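Quick one before I lose the notes. I've been swapping grippers in sim for most of April, trying to pick a hand for the door job, and the Oberholzer pack is the one I've had installed longest. So, review. Mostly of the grippers, some of the arm controller they hang off, a bit about cameras at the end.

Setup: two arm mobile base, rendered apartment, doors and trim and wood floor, the usual. Hemant Kashyap built the room, I just drive in it.
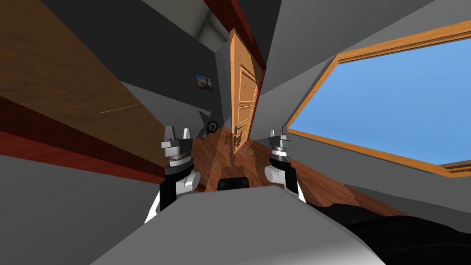
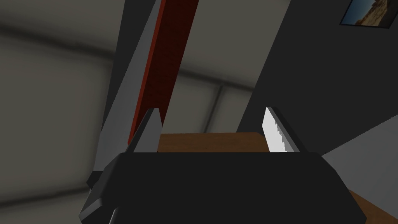 *Both from the apartment room in sim. First one: both arms, grippers up, door at the far end. Second one: gripper close up, open, white serrated pad on the right finger.*

## What I was comparing

Two hands:

- **Oberholzer parallel**, the default that comes with the pack. Straight fingers, short stroke.
- **Skudton wedge**, tapered fingers, toothed pads. Separate download, drops into the same wrist mount if you rename one joint.

Same controller for both (Cutthorpe, current build, stock gains to begin with). Same tasks. 160 runs per hand, split over lever handle, drawer pull, pick up a mug, pick up something thin. Not a proper benchmark. Enough to have an opinion.

## Install

Oberholzer: painless. Unzip, point the config at it, done before my coffee was. Limits are sane out of the box, collision shapes match the visual mesh, mass values look like somebody weighed something.

Skudton: less so. The joint naming is off by one from what Cutthorpe expects and the error you get is just "joint not found" with no name attached. Lost a morning. Fix is one line:

`finger_joint_1: finger_joint_0`

Do both sides. If you only do the left, the right one loads fine and then never closes, and you will blame the controller like I did.

Also the Skudton finger collision mesh is way too detailed. All those little teeth are in there as real geometry. Physics step went to mud the first time I touched a table with it. Replaced the pad with a plain box and turned friction up, everything was fine again. Keep the teeth for the visual, sure, they look good. Don't simulate them.

## Lever handles

The one I care about most. Lever handle, approach from the front, close, rotate wrist, pull.

Oberholzer does okay. Flat fingers like a flat target, and a lever is round-ish and thin, so there's a lot of sliding when the wrist starts to turn. It slips down toward the tip of the lever, and sometimes that helps (more leverage) and sometimes it just comes off. Got better when I stopped trying to grip at all and just hooked one finger over the top and pushed down. Feels like cheating. Works.

Skudton is better if you get there. The tapered tips fit into the gap behind the lever where the Oberholzer fingers bump the door. But the approach has to be cleaner, there's less finger at the end to catch a bad guess. Off by a little and the tip skates across the door panel and you're done. I'd say it wins on handles, with a good pose estimate. With a bad one I'd take the flat fingers.

## Drawer pulls and mugs

Drawer pulls: no real difference. Both fine. Moving on.

Mugs: Oberholzer, easily. More contact area, mug doesn't twist. With the wedge the mug pivots between the two pads as soon as you lift and you end up carrying it at an angle. Faith Magesa suggested gripping lower and closing slower, which did help, but I don't want to tune a mug grasp. I want to pick up the mug.

## Thin stuff

Cards, a ruler, a flat box lid. Skudton and it isn't close. Pointed tips get under an edge. The parallel hand mostly pushes the thing around the table until it falls off. I stopped the Oberholzer card runs early out of boredom -- finished them later with a sliding-to-the-edge trick, which worked, but it needs a table edge and enough room under it for the hand.

## The controller

Cutthorpe is the piece I'd keep whichever hand you go with. Runs at up to 1000 Hz on my desktop, and the two arms stay in step with each other, which the last thing I used didn't manage at any rate.

Complaints though:

- Default gripper force is too high. Everything gets crushed or squirted out. I halved it and forgot about it.
- Self collision between the arms and the body is OFF by default. Why. Found out when an elbow went through the torso panel and nothing complained.
- Config reload doesn't reload gripper limits. Have to restart the whole thing. Cost me a batch of runs that I thought were on the new limits and weren't.
- Docs stop halfway thru the impedance section. Literally mid page. There's a heading and then the license.

Good bits: the log format is plain text and readable, the teleop mode is smooth enough to demo to people, and the pause key really pauses physics instead of just freezing the viewer.

## Cameras

Head view is good for driving and for getting both hands somewhere near the thing. It is bad for the last bit of the approach. On a door handle the hand covers what you're trying to see right when you need it.

Wrist view is the opposite. You see the fingers and whatever's between them, great for closing on something, useless for knowing where you are. The horizon goes wherever the wrist goes, and a door frame comes in at some wild diagonal and you have to think about which way is up. Took me a day or so to stop steering the wrong way. If you're training a policy off it I don't think it matters. If you're teleoperating by hand, put both views up side by side.

One tip: leave some stuff on the walls. Hemant hung framed landscape prints in the room and they turned out to be really useful for working out where I was pointing. Bare gray walls from a wrist cam, you've got nothing.

Field of view: go wider than default. With the Skudton hand a lot of the picture is gripper. It's a big dark block at the bottom and the fingers take more. I widened it twice and would probably go once more.

## Numbers, such as they are

Successes out of 160, all four tasks lumped together, Hundeo scoring script, stock thresholds:

| Hand | Successes |
|---|---|
| Oberholzer parallel | 103 |
| Skudton wedge | 109 |

Call it a tie. The split by task is the interesting part and I've described that already. 11 of the Skudton failures were the mesh problem before I swapped in the box pads, and I left them in the count.

Haven't touched real hardware with either, so no idea how the force numbers carry over. Sim friction is sim friction.

## So which

Doors and thin things, Skudton, and budget a day for setup. Kitchen type work, Oberholzer, and you can start tonight. For a two arm base you can mix them, one on each side, and Cutthorpe doesn't mind as long as the joint names are unique. I've got that running now with the wedge on the right. Early but I like it.

Haven't tried the Skudton long finger version yet. Supposed to be in the next release. Will add a note here if I get to it befor the summer.

**Edit, Friday:** Faith asked which gains I ended up on. Stock for both arms, wrist damping up one notch, gripper force at half. That's everything I changed.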